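Notes from the Scabbard Bench
December
By Katalin Bodnár

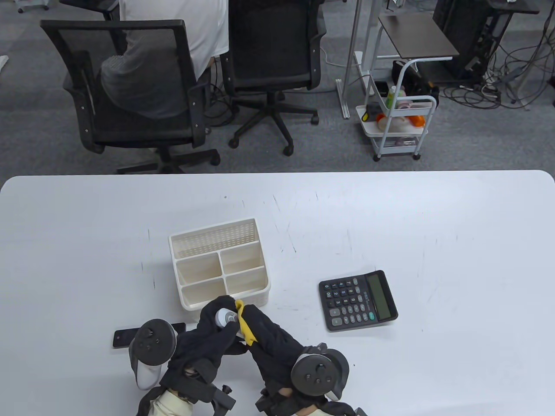 A desk organizer and a calculator on a white table.

Members who followed the autumn series on sidearms asked for something on scabbards, so this month's item is about the leather and wood that went around the blade. Swords get most of the attention in our library and in our meetings. The scabbard usually gets one line in a catalog, often the word "missing."

The common European scabbard of the later Middle Ages had a core made of two thin slats of wood, carved to fit the blade and glued along the edges. Poplar, beech and willow all turn up. The core was then covered with leather, stitched or butted down the back, where the seam would lie against the wearer. Linen was sometimes glued over the wood first. On better pieces a metal cap called the chape protected the tip, and a second fitting, the locket, went around the mouth.

Many scabbards were lined. Earlier ones could have sheepskin or another hide with the hair left on, laid so that the hair pointed toward the tip. The natural grease in the wool may have helped keep rust off the blade, though the evidence for this being the main purpose is thin. Later linings were more often cloth, and plenty of scabbards had no lining at all.

Knife and dagger sheaths were simpler. Most had no wooden core. A single piece of vegetable-tanned leather was soaked, folded around the blade or a wooden form, stitched up the back and left to dry to shape. Decoration was pressed, cut or stamped into the leather while it was damp. Waterlogged city ground is good at preserving these sheaths, and for that reason we have far more of them than we do of sword scabbards, even though the knives that went in them are often gone.

Bence Szabó has now finished his second copy of a riding sword scabbard, built for the Grulton blade that some of you handled at the spring meeting. He made the first one with the slats too thick. It fit the blade but looked like a fence board, and it weighed 400 grams before the chape went on. The new one has slats planed to 2 millimeters, with a hollow scraped down the inside of each. It is 100 grams lighter. He used poplar, hide glue and calfskin, and says the calfskin should have been thinner at the seam.

His advice to anyone trying this for the first time is to carve the hollow a little at a time and test it against the blade after every few passes. A scabbard that grips along its whole length is hard to draw from and scratches the flats. The grip should come at the mouth, over the first inch or two. Wax or oil the blade before testing, and don't leave it in a freshly glued core overnight. Hide glue holds water for longer than you might expect, and Bence had a line of rust down one edge from the first attempt.

A word on leather. Chrome-tanned hide is cheap and soft, but it doesn't mold well when wet and shouldn't be used for long-term storage against steel. Ask for vegetable-tanned. Nalteck still sells calfskin by the half hide, and Barbieri will cut smaller pieces if you write ahead.

Anyone storing an antique blade should keep it out of its scabbard, whatever the leather. Old hide takes up moisture and can be acidic. Store the two side by side, tagged with the same number, and support the scabbard along its full length so that the core doesn't crack at the belt fittings.

The reading list for this topic has been revised and runs to 41 titles, mostly excavation reports and museum catalogs. Paper copies are on the shelf by the door at the Gridby reading room. If you borrow one of the excavation reports, please sign it out in the book. Two members have asked for the volume on knife sheaths and it isn't where it should be.

Next month's item will cover belts and hangers, including the three-point suspension that Bence wants to try on the new scabbard. Corrections and additions to this one can be left in my tray at the reading room.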